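Chapter 9
Where Does It All Go?

Think about the last thing you threw away. Maybe it was an apple core, a sock with a hole in it, or the wrapper from a snack you ate on Friday. You let go of it and it was gone. But gone where? That question opens up one of the liveliest parts of town geography, and you can start on it without leaving your own street!

In this chapter we follow the trash of two towns, Cludurdale and Skukstead. Cludurdale has almost 2000 homes and burns what it can't reuse. Skukstead is much smaller, with 703 homes, and trucks its trash over the hills to the Bernel landfill. Same kinds of trash, very different trips – and very different bills at the end of the year.
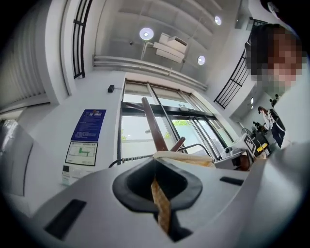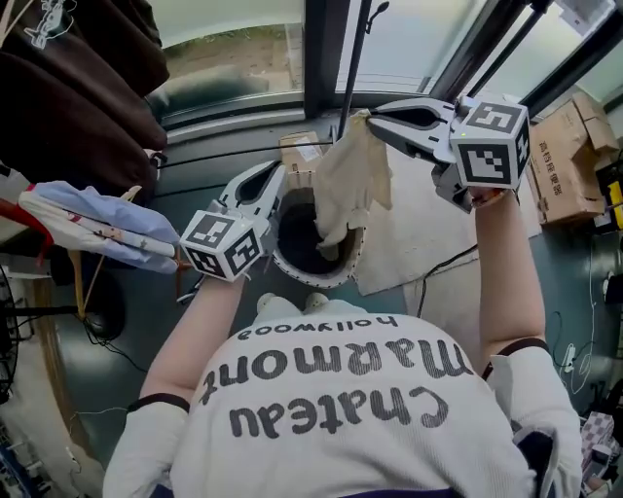
Figure 9.1 Wood and waste: a reddish-brown stick (first photo) and a waste bin (second photo).

Before you read on, guess which town sends more to the landfill for each home. Write your guess in the margin. Man-lok Tu, who mapped the Skukstead truck routes, guessed wrong the first time, and we did too.

Key words: landfill, compost, sorting plant, route map

9.1 The Trip Begins at the Curb

Every trash route starts with a stop. On the Cheung Road route in Skukstead there are 337 of them, and the truck has to reach each one before noon. Look at the route map on the next page and find the first turn – it goes uphill.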